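Wendell Ostrowski
Jan 11, 1999

Thread: what "won a mandate" means in the Stinmont council race 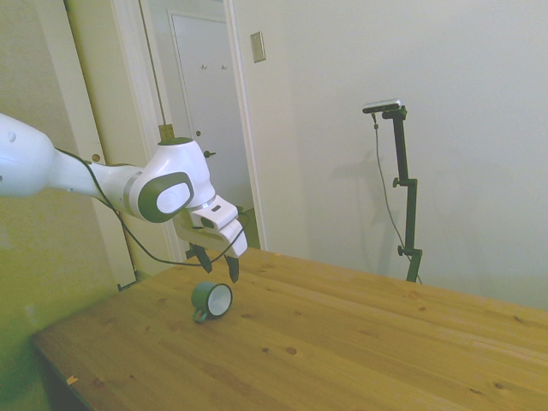
1/ Tiedemann took the seat with 421 votes. Javier had 286. The papers call it a landslide. Neither figure includes the absentee ballots.

2/ Stinmont has no runoff rule. The charter dropped it in September, on a voice vote — no roll call, so no record of who backed it.

3/ Under the old text, a runoff followed any race where the leader fell short of half of all ballots cast, blanks included. The new text says "most votes." That is plurality.

4/ Absentee envelopes can be challenged for 10 days. Only 2 precincts have posted sheets so far.

5/ I will post the Trirlow numbers when the clerk releases them.

Recent
Trirlow redistricting map, second draft
How blank ballots are counted
Reading a precinct sheet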